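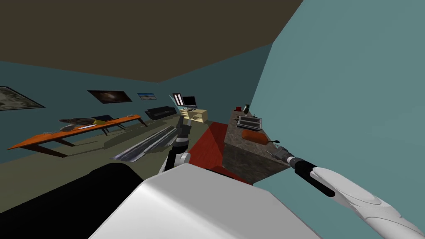

Junpei Sasaki wanted to know whether nurses who already place peripheral lines by hand would get credit for that experience. They will not, at least in the first year. Every participant in the new ultrasound-guided vascular access program starts from the same point and keeps the same logbook, whatever their background.

Question and reply came from the briefing held to introduce the program, which Plusetti Clinical Education will run at its Arancibia training center. Registration opens on 10/05/2018. The first group begins in February.

The program is meant for registered nurses, paramedics, respiratory therapists and resident physicians who need to place peripheral IV lines in patients with difficult veins. It has three parts: an online module, one day of hands-on teaching, and a period of logged practice at the participant's own workplace.

The online module takes most people a few evenings. It covers basic ultrasound physics, probe selection, the anatomy of the forearm and upper arm, how to tell a vein from an artery, and infection control. There is a short test at the end. Participants must pass it before they can attend the teaching day, and they may take it as many times as they need.

The teaching day runs from 8:00 a.m. to 4:30 p.m. Morning sessions are spent scanning live models. No needles are used on models at any point. In the afternoon, participants move to gel phantoms and practice short-axis and long-axis approaches. Groups are kept to four people per machine. Lunch is included.

Logged practice follows. Each participant has 12 months to complete 47 supervised placements, of which at least 10 must be in the upper arm. A placement counts whether or not it succeeds, as long as the supervisor was present from first scan to dressing and signs the entry the same day. Entries go into Plekomum, the online logbook already used for other Plusetti courses. Paper logs will not be accepted.

Program lead Mirta Mansilla said the number was the subject of long discussion.

"Some of our instructors wanted 30 and some wanted 70," Mansilla said. "We looked at logbooks from our earlier courses, 1518 entries in total, and most learners had leveled off somewhere in the forties. We will look at it again after the first year."

Supervisors do not have to be employed by Plusetti. Any clinician who places ultrasound-guided lines regularly and has the written approval of their department may act as one. They will need to complete a one-hour online orientation, which is free, and register in Plekomum before signing any entries.

After the log is complete, participants return for a practical assessment lasting 40 minutes. Those who pass receive a certificate of completion valid for three years. The certificate does not replace hospital credentialing, and participants should check with their employer about local rules on who may place lines under ultrasound.

Ultrasound machines for the teaching day are being supplied on loan by Grilent. The company has no part in course content or assessment.

The first session has 70 places. The fee is $895 and covers the online module, the teaching day, logbook access and one assessment. A repeat assessment costs $150. Departments sending four participants together can register at a group rate of $2993. Cancellations made up to 21 days before the teaching day will be refunded in full.

Registration forms and the supervisor approval letter are available from the Plusetti course office in Arancibia.

Media contact: Course Office, Plusetti Clinical Education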